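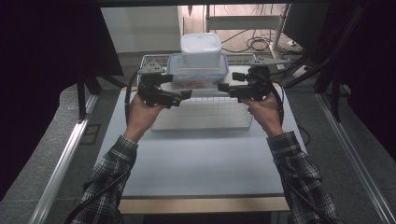

The Imedley shallow basket is the one we keep reordering, and it has earned its spot! It's a plain white wire rack with low sides, and those low sides are the whole charm of it: you can slide a box to the back without lifting it over a tall rim. Two food containers fit one on top of the other, with the wide clear box and its light-blue lid on the bottom and the smaller frosted one above, and there's still basket left over in front for whatever comes home from the store next.

Color: white
Finish: coated wire
Shape: rectangular, shallow
Item no. 904
Weight: 800 g

Stand it on a counter, a pantry shelf or the kitchen table. The open wires let crumbs drop straight through (lift it, wipe underneath, done), and you can read a label from the front without pulling everything out. We love it for leftovers, lunch boxes and all those lids that never stay with their bottoms.

Care: warm water and a soft cloth. Skip the scouring pad, it dulls the coating.

Goes well with: Imedley deep basket, item no. 155, and clip-on label holder, item no. 91.

Questions about sizes? Write to Hilkka Lappalainen in the shop.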